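Hedeo Pick-and-Sort Kit, trial unit: pre-use inspection
Inspector: Irina Dumitrescu
Date: Sep 10, 2025
Supplier: Clondus

1. Emergency stop within reach of operator
PASS. It's the best-made part of the kit.

2. Guarding and floor markings
PASS WITH COMMENT. The tape supplied by Clondus lifts at the corners. We used our own, which the quote did not mention and the invoice will not either.

3. Bellows sleeve, full travel
PASS. No splits or pinching after 40 cycles. The manual says to inspect it "regularly" and leaves the rest to our imagination.

4. Finger joints and pivot bolt
PASS WITH COMMENT. Torque checked cold and again after 120 picks. One finger needed a quarter turn. Recheck weekly until we trust it.

5. Speed limit in shared mode
FAIL. The setting goes back to factory default after a power cycle. Clondus calls this a convenience feature.
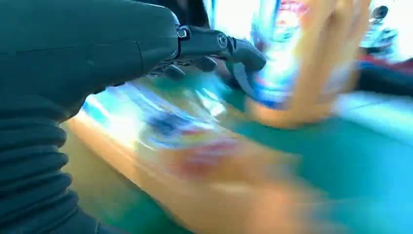
6. Handling of glossy packaging
PASS WITH COMMENT. Grip force was set at 19 for this round. The brochure promises up to 4 product changes an hour, presumably by someone who had already had coffee.

7. Cable routing
PASS. Strain relief fitted at both ends – the second one by us.

8. Documentation
FAIL. Page headers say Ondex, which was the previous model. The lockout procedure refers to a switch this kit does not have.

Overall: not released for shared use. Items 5 and 8 go back to the supplier in writing. Fenced use may continue with a trained operator present. The Tabrizi quote stays in the drawer for now – the top one.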